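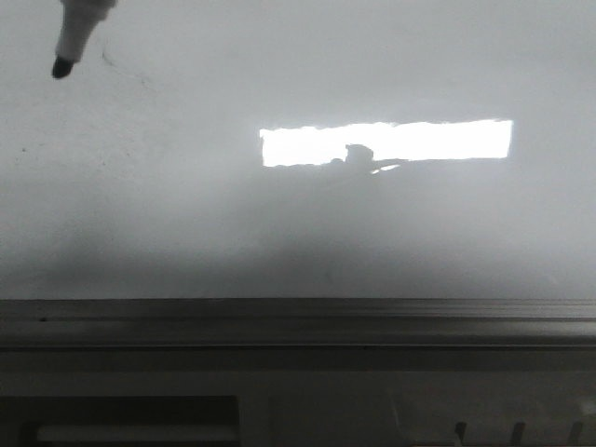
Home | Workshop Notes | Interviews | Kit Reviews | Contact

Two grippers, one marker pen: an afternoon with Arif Navaratnam

Arif Navaratnam had the kettle on before I had my coat off, and by the time I'd found somewhere to put my notebook he was already halfway through a story about pen lids. He runs the small test bench at Bruvus, up a flight of stairs that I'm told everybody complains about, and he has spent most of July finding out which of two grippers is better at holding a marker to a board. It sounds like a small question. He talks about it the way my uncle talks about tomatoes (at length, and with great affection).

"People want to see us lift heavy things," he said, passing me a mug. "But writing is horrible for a gripper! You've got a smooth round barrel, you're pushing the nib sideways the whole time, and if it turns by a hair in the fingers you can see it straight away in the line."

The first gripper is the Uvotside, a two-finger parallel model with flat rubber pads. The second is the Nerkomari, which has softer, curved fingers that close round the barrel. Both went on the same arm and drew the same short strokes, 142 runs with the Uvotside and 132 with the Nerkomari, the difference being down to a pad that split and a morning spent waiting for the glue to set on its replacement.

I asked him which one he'd expected to win, and he laughed. "The soft one. I'd have put money on it. Tadhg did put money on it."

Tadhg Mac Suibhne, who wrote the controller settings, came over at this point to defend himself. The Nerkomari, he explained, hardly ever drops a pen, and it forgives you if you pick one up a bit crooked. The trouble comes on the board, where the fingers give slightly under load and the nib trails behind where the arm thinks it is. "On a straight line you'd never mind," he said. "Ask it for a tight corner and it goes round like a bus."

The Uvotside draws the crisper corner, but it's fussy about the pick. If the barrel is tapered and you grip too low, the pen creeps upwards, and after a few strokes the nib is only brushing the surface. They cured most of that by gripping higher and dropping the speed, though Arif still isn't happy with how it copes with a worn tip.

Then there is the camera, which got us on to a second pot of tea. A glossy board throws light back at you, and a bright patch of sun can wash out a thin stroke so that the software marks it as missing. Rafail Konstantinidis, who looks after the vision side, would like a matt board and a blind. Arif would like the software to put up with a bit of sunshine. "Real rooms have windows," he told me, twice, the second time loudly enough for Rafail to hear.

For now they're keeping the Uvotside on the arm for writing, and the Nerkomari goes across to Michalis Margaritis for the tray-sorting work, where a little softness will be welcome. Arif has also asked for a pair of grooved pads to try next, and he drew me the shape of them on the back of an envelope, which I've still got somewhere.

Last updated: July

Contact us | © Bruvus | Back to top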